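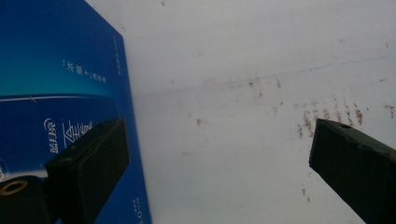

Belliston Foundation Repair opened its yard to homeowners in July, and I drove over from Luncombe to see it. The company fixes wet basements, cracked slabs and settling porches. My own basement has had a damp corner for years, so I had a reason to go.

The yard sits behind the old feed store on Montoya Road. Parking is on gravel. Radka Delić, the office manager, handed out name stickers at the gate and split us into two groups. Mine went to the pump shed first.

Teodoro Vidal runs the pump shed. He had a sump pit set into a raised platform with a clear front, so we could watch the float rise and the pump kick in. He filled it with a garden hose, then pulled the plug and let the battery backup take over. The backup is slower and a good deal louder. He said most calls they get after a storm are for a stuck float or a frozen discharge line, and both can be checked by the owner in a few minutes. He suggested pouring a bucket of water in the pit every spring.

Next was the crack wall, a block of poured concrete cast with cracks of different widths. Two crew members injected one with resin while we stood behind a rope. The smell was strong. A man in my group asked how long the repair lasts and was told it depends on whether the wall is still moving.

Prices were posted on a board, which I appreciated. A wall crack injection starts at $728 and a pit with a single pump at $2,572. The inspection is free within 300 miles of nothing in particular, Radka joked. The real limit is the county line.

Gwion Penry, one of the owners, took questions at the end. He spent most of the time on gutters. He wants downspouts carried well away from the house before anyone pays for work inside, and he told one couple to try that first and call him in the fall.

Coffee was free, the restroom was clean, and the visit took just under two hours. I signed up for an inspection and have a morning slot in three weeks.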